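Second arm or better gripper first? Budget closes end of March
Posted by mkell_bench, January
3 min read
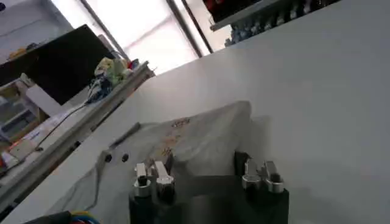
We have one Rodico arm on the sorting cell and money for one upgrade this financial year. Current fingers are rigid. Boxes and bottles are fine; film and thin bags are where the cycle time goes. Options on the table:

Rallow compliant finger set, $795 plus freight
A used second arm, price to be negotiated, same fingers as now
Wrist camera upgrade, $700

I lean towards the fingers. Opinions from anyone who has costed this?

dunnart44
Fingers. A second arm with the same fingers fails at the same items, only in parallel. Check the Rallow adaptor plate fits your flange before you order. Ours needed a Plustberg spacer and the lead time on that was 11 weeks.

hexkey_r
Disagree. Soft fingers wear. We replaced pads every 19 days on mixed film and the consumables line overtook the purchase price inside the year. Camera first. Most of our missed bag picks were bad depth on translucent plastic, and a new finger closes on air just as well as an old one.

mkell_bench
Fair. I haven't split the misses by cause. Logs only record grip closed/not closed.

dunnart44
19 days sounds like excess closing force. What was it set to?

hexkey_r
Factory default. Lowering it cost us heavier items, and that's a trade-off you need to budget for too.

tolerance_stack
Split the log before spending anything. Tag each miss as perception or grasp for a fortnight, then cost it. Also ask Hidayat about a loan set; they lent us one against a deposit and credited it when we bought. Allow for guarding changes if you do go to two arms. Our quote for that came in higher than the arm.

mkell_bench
Guarding wasn't in my sheet at all. Second arm is out for this year. Will tag misses and email Hidayat.

hexkey_r
Post the split when you have it. I'd still put the $700 down first.

Contact | Copyright Cell & Bench Forum | Back to top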